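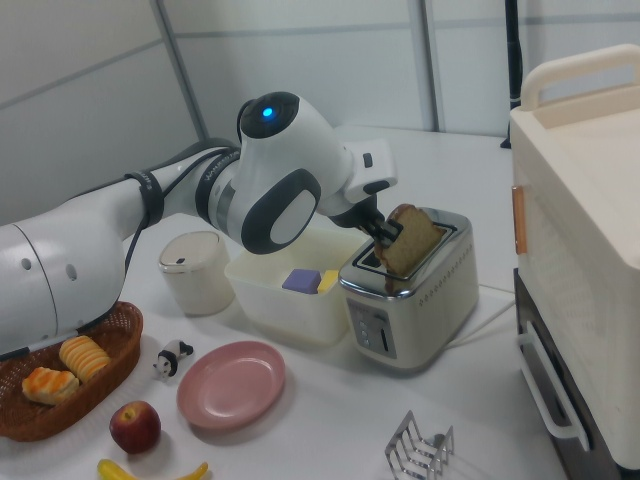 The second stage of the Dretdale infant sleep study closed in February 2020 with less to show than our proposal promised. We enrolled 26 babies against a target of 30, and usable overnight recordings exist for 20 of them. Arnaldo Bastos, who reviewed the traces, accepts the feeding-time results but doubts the deep-sleep ones, and so do I. Too many depend on where we drew the line between sleep stages. Move that line a little and the difference between the early-term and full-term groups shrinks to almost nothing. A slice of bread standing partly in a toaster slot is easier to classify than half the minutes we scored as "transitional," and I would not want a headline built on those minutes.

The Dronero scoring software saved us time. Whether it saved us errors is another matter. It agreed with the hand scorers on quiet nights and drifted on restless ones – the nights we care about most. Fuletti has sent a revised version, which we have not tested.
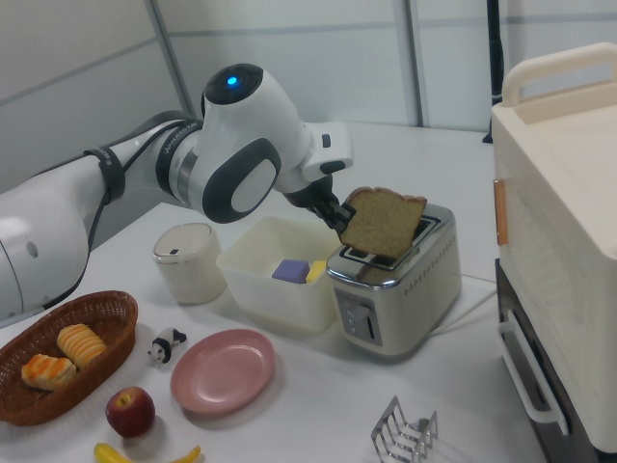 Slice of bread held above the toaster, lower part in the slots.

Cronin's parent diaries came back in better shape than expected, though several were plainly filled in after the fact. We are treating them as background only.

We ask to hold the third payment until the restless nights have been rescored by hand by two people working separately. No new families should be enrolled before then. The budget is on track, mainly from an unfilled night technician post.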